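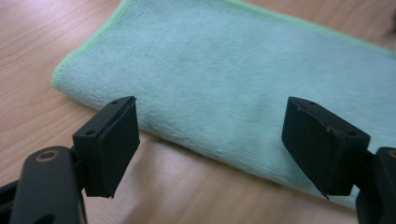

Minutes of the Zusska House Users' Meeting, March

Present: Si-eun Shim (chair), Gun-woo Jeon, Nam-gil Bae, Gyu-bin Woo (minutes)
Apologies: Ro-un Do, by text, nine minutes in

1. Minutes of the last meeting
Agreed, after Nam-gil asked for "shouted" to be changed to "remarked".

2. Cloths
Si-eun reported that the cupboard ought to hold 40 cloths and at present holds 39. A discussion of the missing one took longer than its price would justify. Gun-woo prefers the light blue microfibre towels and wants them kept folded when put out on the wooden table. Gyu-bin asked whether a towel whose purpose is to be rubbed on things needs folding at all. The chair ruled that it does.

Nam-gil had a quote from Misard for a further pack of 30. Held over until somebody has looked behind the radiator.
Action: Gun-woo to look behind the radiator.

3. Folding practice
Sessions carry on as before. Gun-woo would like cloths laid out flat to begin with. Si-eun would like them bunched up, on the grounds that this is how they come out of any dryer she has met. Both to be tried, and the results brought back without commentary.

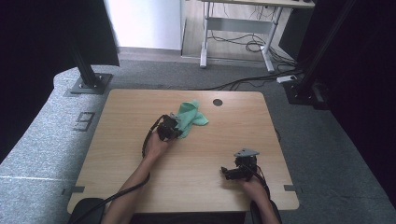 ROOM AND FURNITURE

4. The table
The wood-grain table with the rounded corners stays where it is on the grey carpet. Nam-gil reminded users that the round hole in the top is for cables. Pen lids were mentioned.

5. Floor
The tape marking to the left of the table was raised again. Gyu-bin reads it as a 9. Ro-un, by text, reads it as a g. Left as it is.

The cables under the desk at the back are in a tangle and have been in these minutes 3 times.
Action: Nam-gil, again.

6. Any other business
Tea money is due. Meeting closed at 4.15.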